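Posted to the Lerkotano Tenants' List
13 November 2023, by Bok-nam Koo
2 min read

Members are asked to read the following before the kitchen rules are renewed in December. A message received from the Nelton building is quoted first.

> The notice on our door says that shared cookware must be returned by the next morning. It does not say whether this applies to items borrowed for a family event. We kept a large pan for two nights and were sent a reminder. Could the office state the rule in writing?

The office regrets the confusion. The rule of the next morning applies to single items used for daily meals. For family events, cookware and serving pieces may be kept for up to seven days, provided that the loan is entered in the book at the Sebastian Street desk.
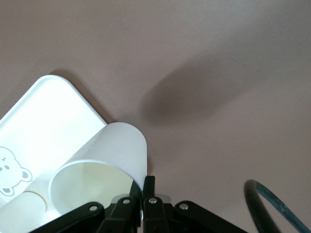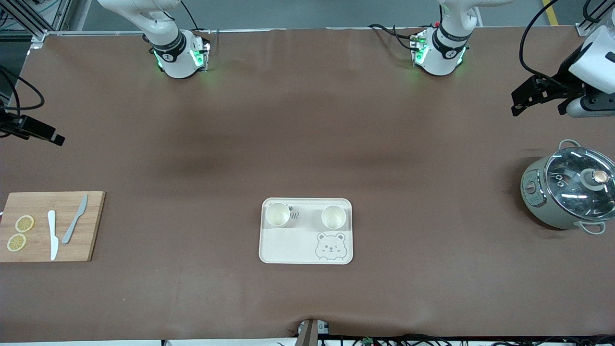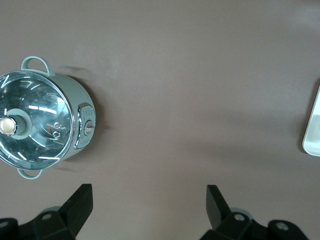

Page last changed: 13 November

Lids are to be entered on the same line as the pots they belong to. Trays are entered separately. An item returned without its lid will be recorded as still on loan.

The shared supply was bought with a grant of $3000, of which $300 remains for replacements. Residents who break an item are asked to report it to the desk. No charge will be made for a first breakage.

The Lusex building keeps its own book and is not covered by this message. Its residents should write to their floor office.

Comments on the draft rules may be sent to this list until the end of the month. Replies should keep the present subject line.

Bok-nam Koo
Residents' Office, Lerkotano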